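In praise of the packing table

I have an opinion about label printers, and it's a fairly strong one for a woman who sells soap dishes and secondhand crockery out of a back room: if you post more than a couple of parcels a week, stop writing addresses by hand. Just stop. I held out for years because I thought a handwritten label was friendlier, and I now think I was kidding myself.

My reasoning at the time went like this. Somebody orders a little gravy boat from me, the parcel turns up, they see my handwriting and feel looked after. Lovely idea! Except my handwriting at nine at night after a market weekend looks like a spider fell in the ink, and one of my boxes spent most of July wandering between Brelden and Pirnatik because a sorting machine (or a tired human, I never found out) read my 1 as a 7. The customer was very decent about it. The gravy boat was fine. I felt awful.

So I bought a thermal printer, one of the small ones, and I've become a bore about it. No ink, no ribbon, no cartridge that costs more than the machine did. It heats the paper and the paper goes dark, same as a docket from the servo. My last tally was 787 parcels since I switched, and 2 came back, both of them because the buyer had moved house and forgotten to tell anyone. I can live with that.

Now, the case against, because my sister-in-law makes it every time she comes over. She says thermal labels fade, and she's right, they do if you leave them on a sunny dashboard. She says it's one more gadget on the table. Also right. And she says loading the roll is fiddly, which I'll grant her for the first week. You have to get the paper in the right way round (the coated side is the one that marks when you run a fingernail over it) and have a bit of the end pulled free before you shut the lid. I put mine in backwards and printed 40 perfectly blank labels before I twigged. After that it's muscle memory, like threading a sewing machine.

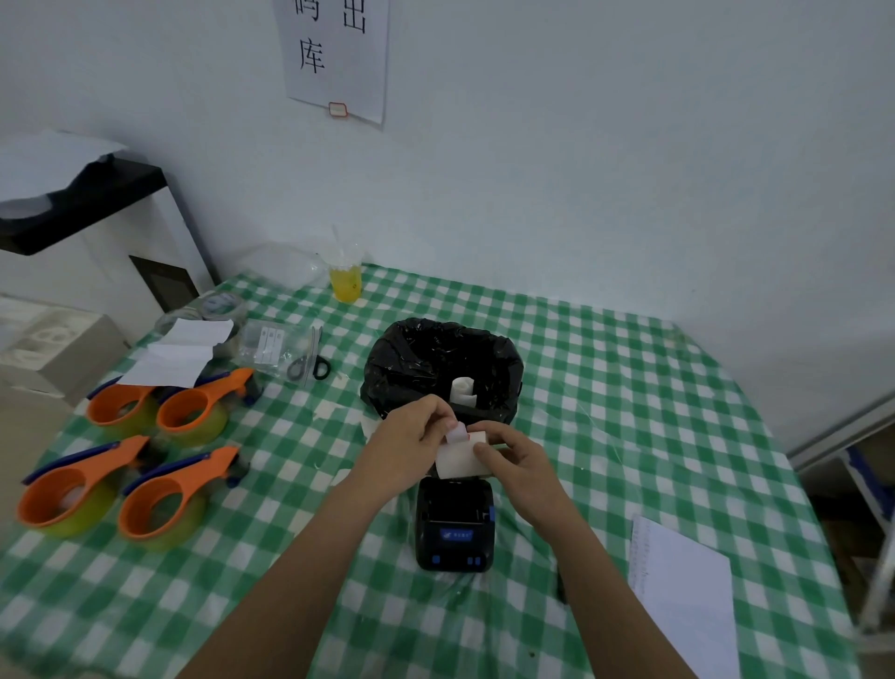 What I won't grant her is that a packing table has to look like a warehouse. Mine has a proper tablecloth on it and I've been teased for that more than for anything else in the business. But I'm standing at the thing for hours! A checked cloth is cheerful, it's kinder to china than bare wood, and when it gets grubby it goes in the wash with the tea towels. I don't see why working at home should mean giving up the home part.

Same goes for a drink within reach. The tidy-desk people will tell you never to have liquids near your stock, and fair enough if you're juggling open mugs. Get something with a lid and a straw and put it well back. A thirsty packer is a careless packer, in my experience, and the careless packer is the one who sends the Trandeo teapot to the person who ordered egg cups.

Where I do get strict is tape. Have more dispensers than you think you need and load all of them before you start. Running out halfway along a seam, then picking at a fresh roll with your nail to find the end, is the most miserable job in the whole trade – I'd rather do my tax. Keep the scissors in one spot. Keep a bag open for the backing paper and offcuts, or you'll be finding them stuck to your socks until Christmas.

And if you miss the handwritten touch, put it inside. I write a card for every order, just a line or two, and it goes in on top of the tissue where the buyer will see it first. That's where the friendliness belongs, I reckon. The outside of the box is for the postie, and the postie wants a postcode in nice clear black type.

I had a message from a fellow seller over in Major who has gone the other way and given her printer to the op shop. She posts one quilt a month and likes her fountain pen. Good on her, at one quilt a month I'd do the same. For the rest of us, with a stack of boxes by the door and the pick-up due before lunch, buy the printer, and get a spare roll while you're at it.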